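How to Sort and Store Summer Sandals in a Bin

By Ifigeneia Alexiou
10 Nov 2022

Slides and other flat sandals are easy to store because they have no laces, heels or stiff backs. They also get lost easily, and by the next summer one of a pair has often ended up in the garage or under a car seat. A single plastic bin will hold a household's worth of them if you clean them first and lay them in rows.

Set aside an hour for the sorting. The washing and drying should be done the day before.

What you need

A rigid plastic bin with a flat floor
A table or counter at waist height
Dish soap, a soft brush and two old towels
Masking tape and a marker
Newspaper, if the bin is going somewhere damp

Choosing the bin

Pick one with a flat floor. Bins with a raised center look roomier than they are, and sandals slide off the hump and pile up along the walls. A rolled rim is easier on the hands when the bin is full. Ribbed walls hold their shape better than smooth ones, and slots near the top let some air in. If yours has no slots, leave the lid loose.

Measure your longest sandal before you shop. It should lie flat in the bin without bending at the toe. We use a bin from Brernard at home and it has lasted 6 years, but any brand with thick walls will do.

Step 1. Wash and dry

Brush off sand and dried mud outdoors. Wash the footbeds with warm water and a drop of dish soap, and work the brush into the texture, where most of the dirt sits. Rinse, blot with a towel and stand the sandals on edge overnight, out of direct sun. Foam soles can shrink or curl in a hot window.

Check under the straps before you go on. If it is still damp there, give them another few hours.

Step 2. Match the pairs

Put the bin on the table and work from there. Bending over a bin on the floor gets old quickly. Find the pairs before anything is packed for good, and put single shoes to one side until you reach the end.

Look at wear as well as color. In a family where two people own the same slides, the sizes get swapped all the time. Hold the soles together to check. If they match, write the owner's initial on a bit of masking tape and stick it under the arch.

Step 3. Start at one end

Begin against one end wall and work across. Lay the first pair in a line running from one long side of the bin to the other, toe to heel. A little overlap is fine with soft slides. Set the next color right beside it and keep going.

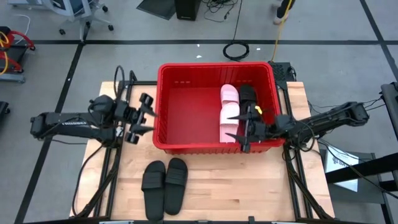 Keep each row snug against the last one so the sandals don't shift when the bin is carried. Wide straps stand up higher than thin ones, so put those on the bottom layer and leave the flip-flops for the top. Don't press the straps down flat. They crease, and the crease rubs when you wear them again in July.

Step 4. Add a second layer

Turn the second layer a quarter turn so the rows cross the ones underneath. Stop at 3 layers, even if there is room for more. Past that, the bottom pairs start to flatten.

Anything with a buckle goes in a cloth bag first. Metal can mark pale foam over a long winter.

Step 5. Label and put away

Write the contents and sizes on tape and stick it on the short side, where it can be read on a shelf. Store the bin away from the furnace or water heater. In a basement, crumple some newspaper into the corners and change it once during the winter.

Leftover singles

Keep them in a paper bag on top until spring. If the other shoe hasn't shown up by then, throw them out.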